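## 3. Sorting small stationery: layout and materials

Author: Yiğit Karabulut
Project: Mersha, work package 5

### 3.1 Purpose

The Mersha project looks at how small desk items should be laid out before they are put into containers. This section covers the clips and pegs. Paper goods are treated in section 4, which was drafted in January and has not been revised.

### 3.2 Work surface

The tabletop has a black marble pattern with thin light veins. Dark clips are harder to find on it than colored ones, and a gold vein can be mistaken for a thin wire part at first glance. A plain top was considered and rejected – the pattern is closer to what a household table looks like.

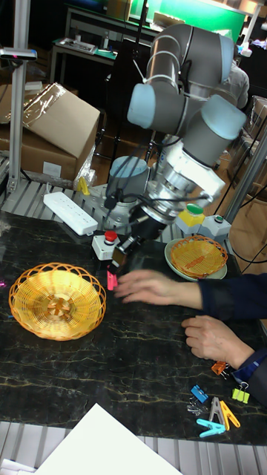 Loose items are kept in the lower right corner, away from the baskets. The group mixes binder clips and clothespins in several colors. No order is imposed inside the group. Items may touch but should not be stacked.

### 3.3 Containers

Two round woven baskets are used. One stands directly on the table. The other is set on a pale plate further back, which raises it slightly and gives it a visible border. The open weave has one drawback: the legs of a wire clip can catch in it, so clips should be lowered near the center and kept clear of the rim.

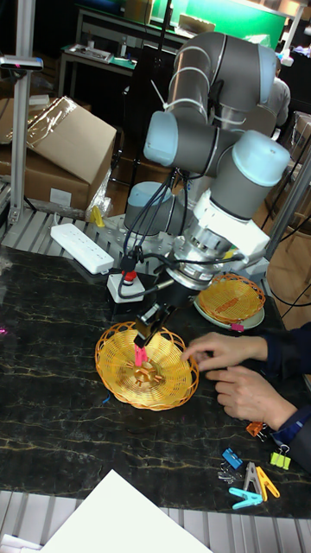

*Figure 2. Pink item held above the front basket; second basket on its plate behind.*

### 3.4 Item record

Each placement is entered as one line in the Trundberg log sheet, with item type, color and target basket. The sheet holds 200 lines. At the time of writing the log contained 662 entries out of a planned 1000. Entries with no color given were kept but left out of the tables in section 5.

### 3.5 Open points

- Binder clips and clothespins share one code in the log. They need separate codes.
- The plate position is not marked on the table.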